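Drarmont Board Oil, 400 ml

I started making this oil in July after my own boards went gray and thirsty, and I've been fussing with the recipe ever since! It's food-safe mineral oil with a little beeswax, and it smells very faintly of honey.

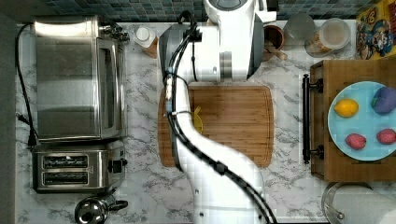
Rub on a thin coat with an old T-shirt, leave it overnight, then wipe off whatever's left. New boards like 2 coats – really dry ones may want another. Don't forget the end grain, it drinks the stuff.

$29 a bottle. Also sold at Gowda Kitchen Supply, if you'd like a sniff first.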